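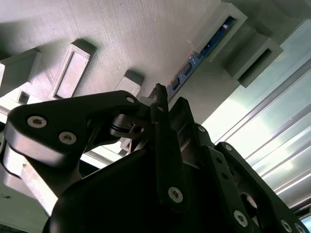 Photo: Hercombe project group, wrist camera, 7 May 2022

Teaching a Gripper to Leave Things Alone
Project report, Sedgwick Robotics Lab

1. What we set out to do

Our question was modest. Can a policy trained only on human demonstrations learn to work around an open desktop computer if all it gets is camera images? We called the method Vuno, mostly because the folder needed a name before we had a method. It takes a wrist view and a fixed view, and predicts the next short chunk of arm motion.

The wrist view was supposed to be the easy one. It sits right next to the fingers, and a large share of what it records is fingers. We knew this in theory.

2. Data

We collected 48 demonstrations by hand, for a total of 2,790 seconds of motion. Four were thrown out because the operator (the author) drove the arm somewhere no policy should be encouraged to go. Both camera streams were cropped and resized before training, and the crop was chosen by squinting.

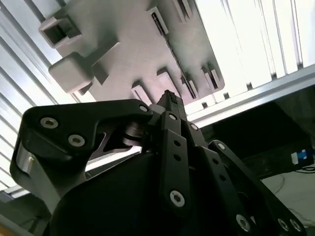
Training ran for 1,000 epochs, which was too many. Validation loss flattened early and then stayed put while the lab's electricity bill presumably did not. We kept the last checkpoint anyway, for consistency with our project plan, written in a more optimistic month.

3. Results

With both views, the policy reached the target pose more often than with either one alone. Removing the fixed view hurt most. The arm still approached with great confidence - it just approached the wrong thing. Removing the wrist view gave gentler failures: the fingers stopped near the right place and hovered there.

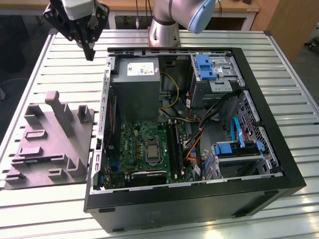 The other weak point was lighting. Runs with strong glare behind the fingers went worse, and brightness augmentation recovered only part of the loss. We tried masking the gripper out of the wrist images as well. That made the pictures much tidier and the policy slightly worse, so the mask came back out.

4. Next steps

In July we plan to repeat the tests on the Clincombe bench, with a second operator and a shorter training run. The crop will be chosen with a ruler.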